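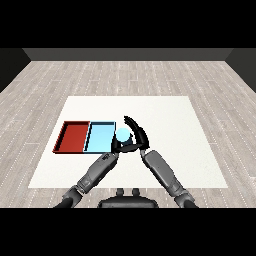

Figure 3-1. Ball held between both hands, right of the blue tray. Simulated cell.

Filed under: Set-Up Guides > Dual-Arm Cells > Before You Order

4 min read

3. Planning the Purchase

This section covers the work to be done before an order is placed for a Jotomlow dual-arm tabletop cell. Complete it in the simulator first. Prices and part numbers are in the quotation sheet supplied with your account. Mechanical installation starts in Section 4.

3.1 Define the task

1. List every object the cell must handle. Record shape, largest dimension, weight and surface finish for each one.

2. Mark each object as one-handed or two-handed. A ball that can be enclosed by two hands may also be within the range of one, and the two methods have different costs. Two-handed holds tie up both arms for the full move.

3. List the trays or bins. Record the outside dimensions, the rim height and whether they will touch each other on the table.

4. Build the task in Stekero using the standard room and the white table. Set objects and trays to the recorded sizes. Default sizes are not suitable for quoting.

5. Run each object on its own before running a mixed set.

Note: Object and tray colors in Stekero are set by the user. If your process sorts by color, enter the real colors, including pairs that are close to each other. Camera choice in Section 3.4 depends on this.

3.2 Choose the hands

Hands are the largest variable in the budget after the arms. The multi-fingered Willer hand is quoted per side, and left and right units are separate part numbers.

1. Open the run from step 3.1 and check the hold on each object at the highest point of the move.

2. For cylinders held upright, check that the fingers wrap the side wall and leave room for the object to be set down. A hold that is too low puts the fingertips into the tray floor.

3. Check the idle hand as well. It needs a parking position that does not cross the path of the working hand.
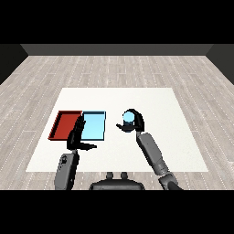 Figure 3-2. Right hand holding the light blue cylinder; left hand over the seam between the trays.

4. If all objects are marked one-handed, request a quote for one hand and one blank wrist plate. The second hand can be ordered later – the arm is wired for it at the factory.

5. Enter the hand quantity in line 6 of the budget sheet.

CAUTION: Do not order a single hand for a cell that will hand objects from side to side. The wrist plate is not a load surface and must not be used to push or steady a part.

3.3 Table and floor

1. Confirm the table. The Greco table is supplied with a white matte top. Other tables are accepted if the top is flat, rigid and free of gloss.

2. Leave open tabletop beside the trays for picking and regrasping. Trays placed edge to edge use less width but leave no gap for fingers between the two rims.

3. Measure the floor area. The cell needs a clear width of 108 inches, measured at floor level with the arms parked.

4. Check the floor for level at each table foot. Plank floors must be checked along the boards and across them.

5. Keep walls and shelving out of the clear area. Include door swings.

Note: The simulated room has no power outlets, columns or ducts. Mark these on a floor drawing and attach it to the quote request.

3.4 Costs outside the base quote

The following are commonly missed at first budget:

- Floor anchors and leveling feet
- Camera mount and even overhead lighting
- Spare finger pads, one set per hand
- Operator training
- Freight and lift-gate delivery

Allow 80 staff hours for set-up and first acceptance. Charge these hours to the project, even where staff are already on payroll. The installation kit is listed at $3,839 and is not discounted with multiple cells.

CAUTION: Simulated holds do not account for worn pads, dust or uneven part weight. Do not use simulator cycle times as a guaranteed rate in a purchase contract.

3.5 Submit the plan

1. Export the Stekero project with all runs included.

2. Attach the object list, the floor drawing and the budget sheet.

3. Send layout questions to Océane Charbonneau and pricing questions to Musyoka Mosoti. Use the project number in the subject line.

4. Wait for the signed layout before buying a table or anchors locally. Quotes issued before April use the old anchor pattern – request a reissue if yours is one of them.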